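Progress report, Skaltitz print project, 2/2/19

The darkroom at Titilby is back in use. I have printed 46 of the older negatives on fiber paper, and 300 sheets are left from the grant purchase. Matting starts next. The scans for the Drallerov show are finished and backed up. Framing costs came to $686, paid from the 2,000 you sent in November. 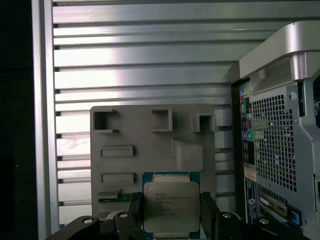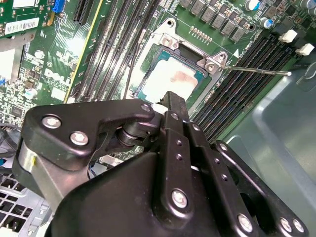

Ji-hoon Na asks that the larger prints be kept unframed until the wall sizes at Drallerov are settled.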